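About Zirnetti

Zirnetti sells replacement parts for household sewing machines. We carry bobbins, presser feet, belts, needle plates, foot pedals, light bulbs and a good many small screws and springs that are hard to find anywhere else. Most of our customers sew at home. The rest are repair shops, costume departments and schools that still teach sewing.

The business began as a repair counter at the back of a fabric store in Jekgate. People brought in machines that had been in the family for years, and the repair itself was often simple once the part was in hand. Finding the part took longer. We started buying up old stock from shops that were closing, sorted it at night, and after a while other repair people were calling us to ask what we had. We closed the repair counter one March and have sold parts only from then on.

What we carry

Our catalog lists 3832 parts. Of these, 2939 are kept on the shelf and ship the next working day. The others are ordered from the maker or cut to order, and the product page gives the usual wait. We stock parts for most machines built in the last 30 years and for a fair number of older ones. If you have a model number, start with that. If the plate has worn off, send us a photo of the bobbin area and the underside of the machine and we will try to match it.

Under the Bima name we sell our own line of drive belts and rubber feet. These are parts where the old makers have stopped production and the leftover stock has gone stiff with age. Aigner, our sister company in the same building, handles thread and needles. You can order from both on one invoice, but returns go to each company separately.

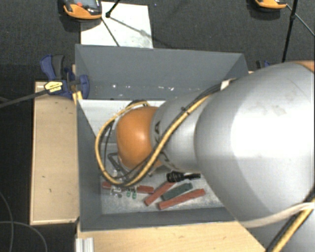
The arm and gripper over a gray bin.

Where we are

Our building is on the east side of Jekgate, two blocks from the old rail depot. The front office has a small pickup window. Please order online or by phone first, as we do not keep a showroom and the person at the window may not be able to look up a part for you. Parking is on the side street. The loading door is for trucks only.

Orders and returns

There is no minimum order. Small parts go by regular mail in a padded envelope, and anything with glass in it goes in a box. Repair shops and schools can open an account and pay monthly. We have over 800 accounts at present. To apply, fill in the form on the Accounts page and attach a copy of your resale certificate if you have one.

Unused parts can be returned within 30 days. Keep the bag with the part number on it. Electrical parts such as motors and foot pedals cannot be returned once they have been wired in.

Page last updated Dec 2, 2020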